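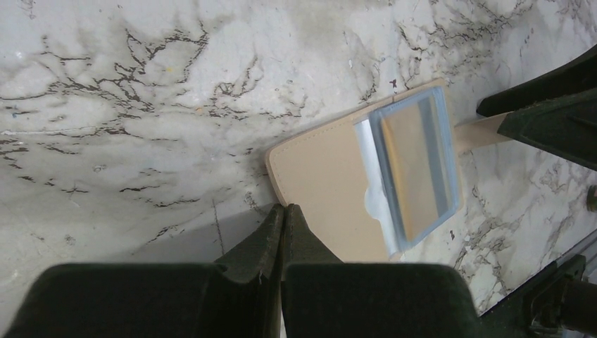 A beige card holder with a clear window sleeve, on white marble with dark veining.

Print this page
E-mail this page

Devel brings out a card holder for people who keep losing the card

STOTVILLE — Devel, the small-goods maker whose desk trays and key tags already clutter the better class of reception counter, will start selling its first card holder in January. It is beige. The company looked at other colors and came back to beige, a process that took 22 samples and one long lunch.

The holder is called the Wihongi. It is a flat piece with rounded corners, a stitched border and a clear sleeve, so the card can be read without being taken out and then left on a copier. It is meant for passes, membership cards and the sort of card that opens one door in one building and must on no account be bent.

"People asked us for something clever," said Lino Valentini, who runs the design room at Devel. "We asked them what they wanted it to do, and they said hold a card. So we had a fairly short meeting and then a very long argument about the corners."

The corners ended up round. Square ones, according to Valentini, catch on coat linings and look tired by spring. The rounded shape also suits the stitching, which can run along the edge without an awkward turn.

The sleeve caused the most trouble. Early versions gripped the card so well that testers at the Stotville office had to be let into the building by colleagues. Later ones let go at the first flight of stairs. The opening now has a curve to it, and Devel says the fit is snug enough for a pocket and loose enough for a person wearing gloves, provided the gloves are not enormous.

Keith Bainbridge, sales manager, has carried one since the spring. "I have owned wallets with nine compartments and could never find a thing in any of them," he said. "This has a front and a back. I've only been confused by it once."

The first run is 2000 pieces. Of these, 1000 go to Vomedholm, the chain of office supply stores, which will put them near the register beside the mints. The rest will be sold directly by Devel and through independent stationers, who are welcome to put them wherever they like.

Vomedholm buyer Darren Naylor said the stores had been asking for a plain holder for a long time. "Most of what we get offered has a flashlight on it," he said. "Customers come in with a card and nowhere to put it. They do not, as a rule, come in with a card and no flashlight."

Orders taken ahead of the launch stand at 1179, most of them from offices replacing passes that have been through the wash. Devel can't bring those back, but it will send a sample holder to any office manager who asks nicely.

Trade inquiries and sample requests should go to Howard Sowerby at the Devel sales desk in Stotville. The desk is staffed until 4 p.m., and closes for lunch.

Print this page
E-mail this page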